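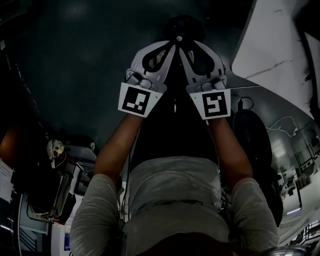

Protokoll Werkstatttreffen Mai, Projekt Handgreifer

Anwesend: Rafail Karras (Leitung), Teresa Rafferty, Lilla Csizmadia, Miklós Kelemen
Entschuldigt: Levente Erdős
Beginn 19 Uhr, Protokoll: Lilla

TOP 1 Stand Greifer
Beide weißen Finger sitzen, jeder mit eigenem quadratischem Marker, Blickrichtung zur haltenden Person. Rafail ist begeistert, wie schön die Finger nachgeben, Teresa auch (sie hat eine Walnuss gehalten, ohne Bruch!). 230 Aufnahmen sind im Kasten, bei 13 wurde ein Marker nicht erkannt. Für den ersten Monat ist das großartig.

TOP 2 Kabel
Das dünne dunkle Kabel läuft am Körper entlang nach unten und zieht beim Drehen am Handgelenk. Miklós baut eine Zugentlastung und bringt zwei Varianten mit.

TOP 3 Marker
Karten wellen sich nach längerem Gebrauch. Lilla druckt neue auf festeren Karton, Muster bleiben gleich, sonst stimmt Leventes Auswertung nicht mehr.

TOP 4 Name
Vorschläge: Skandex, Festano. Abstimmung 2 zu 2, vertagt. Levente darf entscheiden.

TOP 5 Verschiedenes
Teresa möchte als Nächstes Schraubdeckel probieren, alle dafür. Netzteile bitte nach dem Treffen zurück in die Kiste.

Ende 20:40 Uhr

Seite drucken | Per E-Mail versenden
Kontakt | © Offene Werkstatt Clikovgate | Nach oben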